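Skurham folding cell

The Skurham folding cell is a two-arm robot workstation used for handling and flattening laundry items on a tabletop. It was laid out at Wetden by Eetu Hämäläinen and is looked after by Pendo Kinyua, who also wrote most of the service notes on which its upkeep is based. The cell is one of 2 of the same pattern at the site. The other, known as the Dralteck cell, shares its spare parts and its cable layout but has a different table.

Layout

The cell is a three-sided enclosure with pale, smooth walls and a light wood-grain tabletop. Aluminum posts stand in the two back corners. The arms are mounted at the front, one at each end of a black strip that runs between their bases, with aluminum rails below. Each arm reaches up and back from its base, through a large black elbow, so that the two grippers meet the cloth from opposite sides. This leaves the middle of the table clear for the item being worked on.

Garments are supplied from a white plastic basket in the back-left corner. The position was chosen so that the left arm can reach the pile without crossing the right. Moving the basket forward even by a hand's width brings the rim into the path of the left forearm, and the service notes treat its position as a fixed setting.

The plain walls are part of the design. An early version of the cell had an open back, and people walking past in the afternoon threw shadows that upset the cloth detection. After the walls were fitted, the detection settings were left alone for a whole season.

Cables

Each arm carries a purple cable from a small white connector at the gripper, back along the forearm, around the elbow and down to the electronics at the front. The cable is left in wide loops on purpose. Suominen, the workshop that made the first set, supplied them tied close to the links, and several failed at the elbow within 246 hours of running. The present loops are cut to allow full travel of the elbow with slack left over at the gripper end.

The loops bring a problem of their own – a cable that hangs too low can brush the cloth or catch on the basket. For that reason the arms are driven slowly through their full reach after any cable work, with a garment on the table and the basket full.

Working check

The working check is done with a single garment taken from the basket and spread on the table. A brightly colored item is preferred. The person doing the check watches the grippers at the upper corners of the cloth and follows each cable from the connector down to the front of the cell.

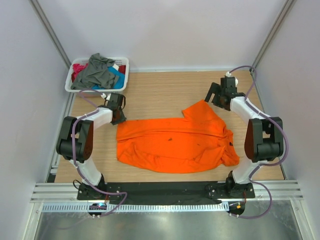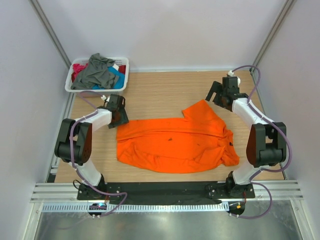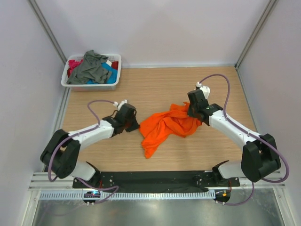 Both arms at the orange cloth, with the basket in the back-left corner.

Routine maintenance

The maintenance schedule is based on running hours. Every 16 hours the tabletop is wiped and lint is cleared from the gripper fingers. Lint builds up fastest with towels and fleece, and a thin layer is enough to make a gripper lose its hold on light fabric. A dry brush is used. Compressed air is avoided, as it drives fibers into the joints.

Every 80 hours the following work is done with the power off:

Check the base mounting screws on both arms and tighten any that have moved.
Check the white connectors at the grippers for looseness.
Run a hand along each purple cable and feel for flat spots or kinks, mainly at the elbow.
Clear lint from the slotted strip along the front.
Look over the electronics boards below the rails for loose wires.
Close the fingers of each gripper by hand and see that they meet evenly.

The arms are then powered up one at a time, left first, and sent to their rest position before the working check is run.

Common faults

The most frequent fault is a dropped corner, in which one gripper closes and the cloth slips out as the arm lifts. Lint is the usual cause, followed by fingers that no longer close squarely. If cleaning does not help, the finger pads are replaced as a pair.

A second fault is a short loss of signal from one gripper when its arm is stretched toward the back wall. This nearly always comes from the connector at the gripper end. Reseating it clears the fault for a while, but a connector that has needed reseating twice is replaced.

Drift between the two arms is less common. It shows up as a cloth pulled at an angle when both grippers lift together. The base screws are checked first, then both arms are calibrated again from the rest position. Kinyua's notes advise against correcting drift on one arm alone.

Spare parts

Finger pads, gripper connectors and one complete purple cable are kept with the cell. Elbow units are held with the Dralteck cell and shared between the two.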